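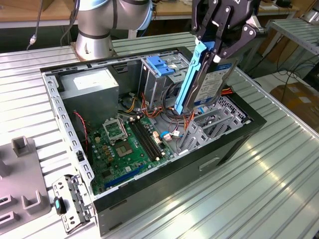 Pornamlow, February

Welcome to the gallery page of Ameo, our repair corner for old desktop computers. There are two pictures on this page, with a few lines for each.

The first one shows the hard disk over the case. It is a 3.5-inch disk, and it sits in a light blue plastic caddy. A caddy like this holds the disk by its sides, so you do not need a screwdriver for it. Please look also at the board: the CPU socket is empty, the metal load plate is open, and there is no memory in the two black slots. When a socket is open like this, never touch the inside with your fingers.

We prefer to work with the tower lying on its side. The power supply is then in the corner and the cables stay low -- more or less. A used disk of this size costs 23 in our shop, with the caddy included, and the caddy alone is in box 345 on the shelf.

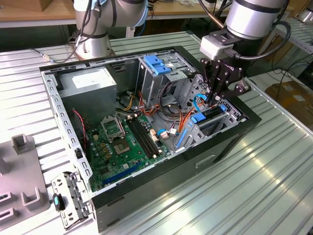

Barrera

In the second picture you can study the cables. Orange, yellow, red, black and white, they go over the floor of the case between the power supply, the drive cage and the motherboard. I know it does not look tidy. Before you close a case, please bring them together with a soft tie and keep them away from any fan.

The bright blue latch on the drive cage is plastic, and there is another blue one on the second bay to the right. Old plastic can be stiff, so press slowly. The blue SATA cable is for data only -- the disk needs also its power cable, and beginners forget this very often.

More galleries are in preparation. The next one will be on cleaning the Berero keyboards.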